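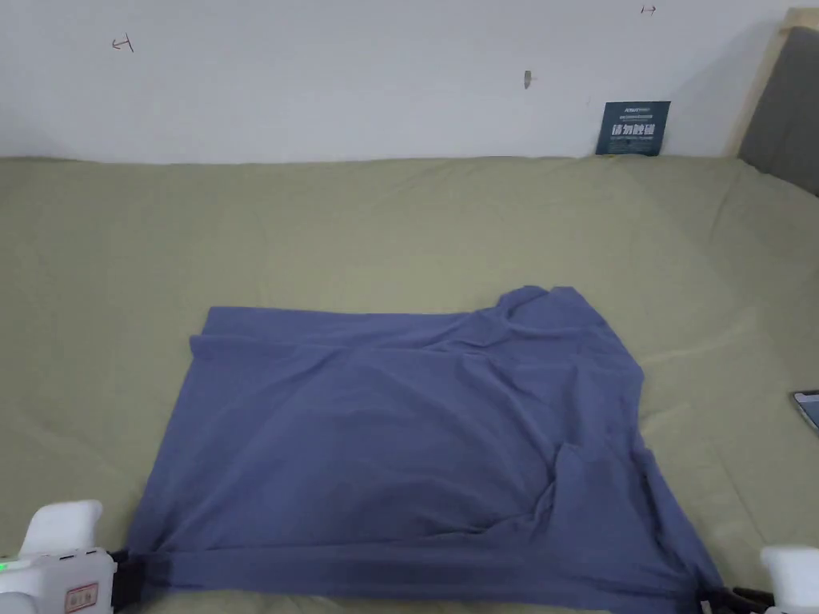
Fig. 1. Both jaws on the bottom hem, shirt spread on the green sheet.

Notes for week 5, Learning from handheld demos
Dinesh Lobo (questions to me, or Kalliopi Tsakiris for the lab part)

Read the Karnov tech note before the lab. Skip section 2, it's been replaced.

Where we left off: teleop is slow. You fight the arm, the arm fights you, cloth slides off the table. So take the arm out. Person holds the grippers directly, folds the shirt, we record gripper pose + jaw opening + head view. Policy learns from that, arm comes in later at test time.

Why cloth? No fixed shape. A mug has a pose, six numbers. A T-shirt doesnt. Same shirt, dropped twice, two different starting states, and the policy has to cope with both.

What gets logged per step
- pose of left and right gripper, relative to the previous step (NOT to the room, see below)
- jaw width, each side
- head view

Relative vs absolute. This was the exam topic people lost points on last year so slow down here. Absolute poses need a shared room frame. Move the bed, the data is stale. Relative poses only say "left hand went this far from where it just was". Works in any room. Cost: drift. Small errors add up over a long fold, and the two hands can disagree about where the hem is. Genowefa's fix is to also store left-to-right distance at every step. Cheap, helps a lot on anything two-handed.

Start of an episode: hands apart, jaws open, garment wherever it landed. Keep the start poses varied. If every demo begins from the same spot the policy will learn the spot.

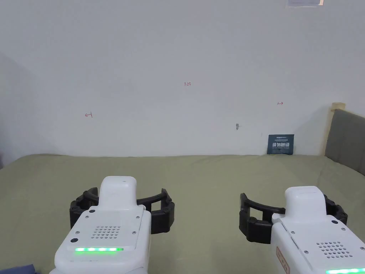
Dataset and result (Fakex set)

1222 episodes, shirts only. 14 operators. Split by operator, not by episode!! If the same person is in train and test you are measuring how well the model knows that person's habits. Teodoro Malabanan reran the baseline with the proper split and the success rate dropped hard. Numbers are in his slides, don't copy the old table.

What fails, most common first:
1. Grasp takes two layers when it wanted one. Usual spot is the hem.
2. Sleeve trapped under the body. Policy folds over it, ends up with a lump.
3. Regrasp on a thick bundle. Late in the fold there are many layers and the jaw only gets the top one, rest slides.

No. 3 is the interesting one. The jaw width signal barely changes between "got one layer" and "got several" when the knit is soft, and from the head view the hand often hides the corner. So the two inputs we trust most are both weak right at the moment that matters.

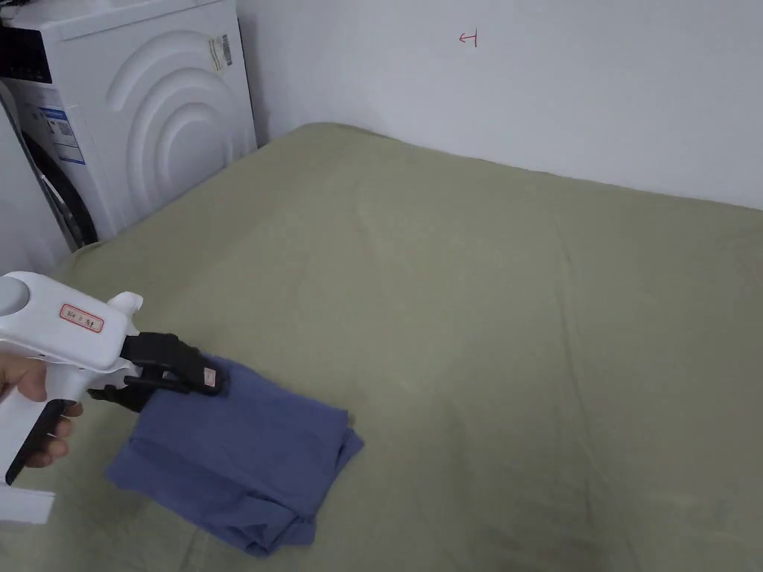 Two things tried so far. First, adding jaw motor current as an input. Helped on thick cloth, nothing on thin. Second, a short tug after each grasp, then look again: if the top layer moves and the rest stays, let go and retry. Slower, but catches most of the bad ones. Dexter Abella thinks the tug should be learned from demos too, I'm not convinced, people don't tug the same way twice. Open question, good project topic.

Also ask yourself what counts as success. Christodoulou scoring = final outline vs target outline. A bundle with a sleeve balled up inside can still score fine. We use outline plus thickness at the center.

Homework (due before the October lab)
a) Derive the drift in left-right distance after n steps, independant noise on each hand. Then with Genowefa's term added.
b) Pick one failure from the list, say which logged signal would show it earliest.
c) Load the Cadanico sample episodes, plot jaw width over time, mark the regrasps by hand.

Bring the plot printed, the projector in the lab is dead again.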